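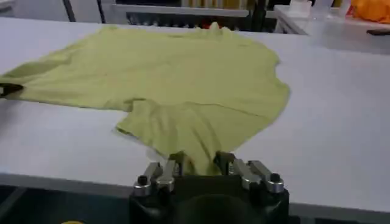 Linh Amirico
Floor Training Lead, Carkstead Garment Care

Section 11. Working beside the folding cell

You no longer fold every knit by hand. Your job is loading, checking and clearing snags.

1. Lay one garment on the white table.
2. Step back and press Start on the Numa panel.
3. Check the finished fold before stacking.

Note: The cell handles up to 2,000 pieces a shift.

CAUTION: Press Stop before freeing cloth from a gripper.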